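Bench notes: small drawer units

Arkholm Joinery Newsletter
07/03/2019

The January issue dealt with carcass joints on small cabinets. Several readers wrote in afterwards about the drawers that go inside them, mostly about sticking, racking and handles set out of line. Natanael Mendonça has gone through the letters and we have put the answers together in one item. The notes apply to tabletop units with one drawer, fitted wood on wood, with no metal slides.

Clearance

Measure the opening at both ends and in the middle before cutting any drawer parts. Work from the smallest of the three figures. For a small unit, allow 2 mm in total across the width, divided equally between the two sides. Height can be treated a little more generously, as timber sides move more in height than the box does in width. If the unit is going into a heated room, leave it there for a week before final fitting.

Most of the sticking drawers described in the letters were made to the size of the front of the opening only. A carcass that narrows towards the back by even a small amount will grip the drawer over the last part of its travel. The usual cure is to plane the rear third of each side and try again. Do not plane the full length, or the drawer will sit loose when shut.

Racking

A drawer racks when it is wider than it is deep and is pulled from one end. On small units the remedy is a closer side fit and a central handle. Osvaldo Rezende of the Masotcombe workshop adds a thin centre runner below the drawer bottom and reports no further trouble, though it takes up height which a shallow drawer may not have to spare.

Bottoms

Drawer bottoms should be let into a groove on three sides and pass under the back. Do not glue them. A single screw through a slot at the back is enough. The groove on a small drawer should start 8 mm up from the lower edge – any lower and the short grain below it tends to break out when the sides are cleaned up.

Finishing

Leave the inside of the drawer bare or give it one thin coat of shellac. Oil goes on smelling for months in a closed space and will mark paper. Runners and lower edges take candle wax, rubbed on dry and buffed off with a rag. Sand exterior surfaces to 240 grit if they are to be varnished. Fronts that are to be painted need go no finer than 180.

Painted fronts on unpainted boxes

A white front against a light-brown box is a common request at present, and it hides a plain board well enough. Prime the front on all faces, including the back and the edges, so that it does not cup. Keep paint off the sides of the drawer by masking 1 mm in from the joint. Two thin coats wear better than one thick one, particularly along the top edge, where fingers go.

A bar handle is fixed horizontally, and its holes must be marked from a centre line and not from the ends of the front. Drill from the face, with a scrap block clamped behind. Black metal on white paint shows any error in level at once, so check with a rule against the top edge before the second hole is drilled. 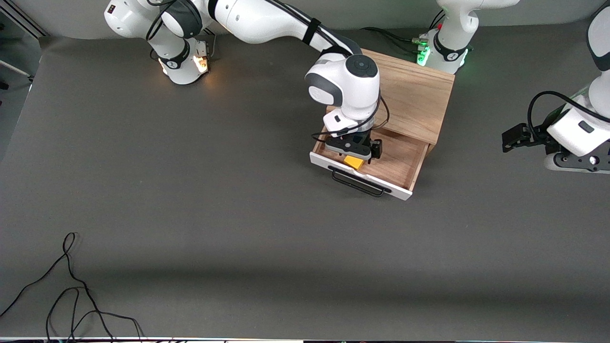

Testing the fit

Put a small block in one front corner of the drawer and open and close it ten times by the handle. Take the block out, place it in the opposite corner and repeat. An uneven load will show up a tight side which an empty drawer does not. Look for bright rubbed patches on the sides and ease those only.

Timber and fittings

Furtado can supply planed stock in short lengths suitable for drawer sides, in bundles of 600 mm. Handles and slotted screws are held at the Zurton counter. Orders for either should reach Daiane Assunção before the end of the month, with the hole centres stated in millimetres. Handles ordered without hole centres will be held until these are confirmed.

The next bench notes will cover stopped grooves cut by hand.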